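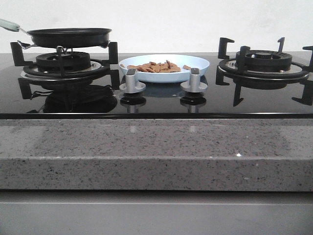 Branwen Powell objects that Carkum should not be called a planner at all, as it never searches for a path and only picks the next short run of arm movements from what the cameras show. The objection appears on the article's discussion page and has been partly accepted. The entry now uses the term "action chunk policy", with "planner" kept for the layer above it.

Carkum is a control program for robot arms doing kitchen work. It was written at Durkberg by Aivar Vanags and Consuelo Ospina, and the first public version is dated 2019-03-10. It takes in views from a fixed camera and from cameras at the wrist, together with the joint readings, and gives out target positions for the arm and gripper.

Structure

The program has two layers. The upper layer, Prirnico, holds the task as a list of steps, such as moving food from a bowl to a pan, and decides which step is current. The lower layer produces movements 60 at a time. Only the first 7 are carried out before a fresh set is worked out from new camera views. Older and newer sets are blended where they overlap, to avoid jerks at the joins.

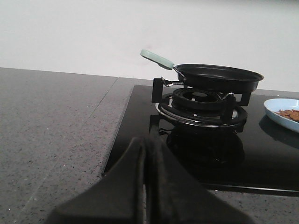
Black glass and polished metal are hard for the depth part of the software. A mirrored burner can be read as a second burner lying below the surface. Early versions threw away any depth point under the fitted plane of the cooktop, which also removed thin objects lying flat on it. From February the filter compared the wrist and fixed views before dropping a point.

Tilting and pouring

Pouring is handled as a separate skill. The tilt of the pan is set from the wrist view, and the speed of the turn is capped. Fast turns blur the wrist picture, so the program gives more weight to the joint readings until the view settles.

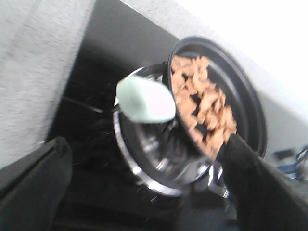 Loose food is not tracked piece by piece. The software estimates how much of the pan floor is covered and treats the pour as finished when that figure stops falling. Darius Stankevičius has argued that this fails with sticky food, where the figure stops falling early.

Training and testing

The lower layer was trained on 1,000 recorded runs steered by hand. A further 88 were held back for testing.

See also: Krūmiņa (replay tool)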